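Filed under: Family Life, Sensory Tips

How to Get Through a Store Trip With a Child Who Hates Noise

My son Kojo is seven, and for a long while the supermarket was the hardest part of our week. His therapist, Philomena Baidoo, helped us work out a routine, and I've been fiddling with it ever since June!

Start small. Our first visits were just 2 minutes long -- in, one lap near the doors, and home again. Go early if you can, before the music gets turned up.

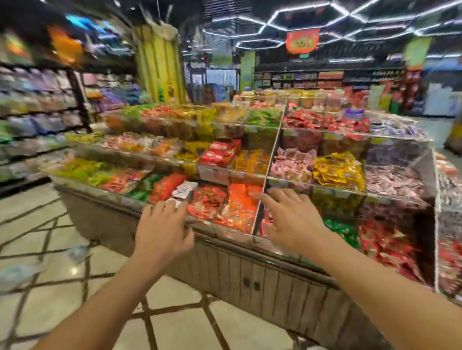 Next, make a picture list. I draw mine on the back of an envelope (badly, I'll admit) and Kojo crosses things off with a fat crayon. Keep it to 2 items at first. Let your child hold the list, even if it gets chewed.

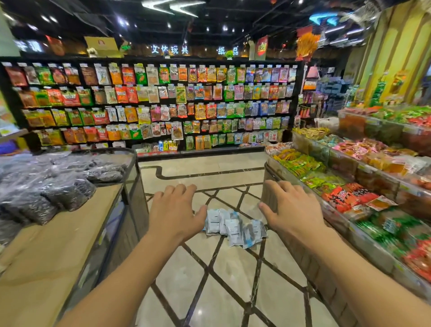
Packets on the floor of the snack aisle

Bring the ear defenders and put them on in the car. If things start to go wrong, squat down, say very little, and count slowly together. We once got to almost 200 by the bread, and then he stood up and asked for rolls.

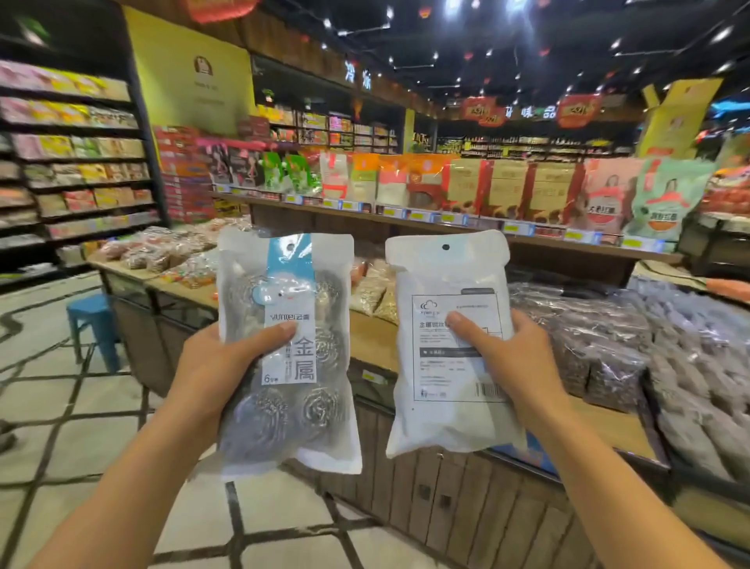 Agree on the way out too. We have a word for it, "Skirnholm," from a dragon story he loves, and when either of us says it we leave the cart and go. Tell whoever is shopping with you about the word -- my sister Yayra didn't know it and went looking for it on the shelves, bless her.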